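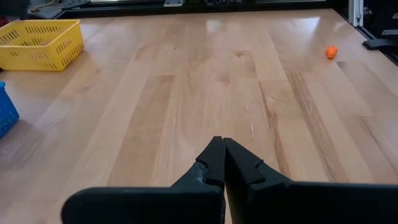

The Table Comes First

When Ľubica Ďurica moved her workroom to Wunbridge, she brought very little furniture with her. She had one chair, a lamp from her mother, and a plan to buy a table before anything else. The plan took seven months. "I looked at many," she told me. "A table is where you spend the day. You should not be in a hurry."

I understand her well. In the country where I grew up, the kitchen table was also the desk, the sewing place and the bed for the cat. It was pine, and soft, and my brother wrote his name in it with a fork. I learned to read on top of this name.

Light hardwood planks, like the ones Ľubica wanted, are different. The strips never have quite the same color. Some are like honey and some are closer to sand, and when they are joined side by side the eye follows the lines to the far end. Anselmo Paiva, who makes tables in a small shop called Cavalcanti, spends a whole morning only on the order of the planks. He lays them on the floor, walks away, drinks his coffee and comes back to change two of them.

"People ask me for a perfect top," he said. "Then they put a hot pot on it on Thursday."

He does not like a very shiny finish, but many customers ask for it. It is beautiful near a window, and it is also difficult, as every small scratch will show when the light is low. His advice is simple: wipe with a damp cloth, dry at once, and leave the scratches in peace for 3 years. After this time you can sand the surface lightly – always along the grain – and put new oil or varnish, the same kind as before.

There is also the question of what to keep on it. Ľubica allows one basket, a yellow plastic one. Everything without a place goes there, letters and keys and string, and in the evening she empties it. A friend offered her a nicer one, in willow. She said thank you and gave it to her neighbor for onions.

Her table is now 14 months old. She showed me a faint line near the middle, which she made herself with a pair of scissors, and then she put a plate of bread on it and we ate.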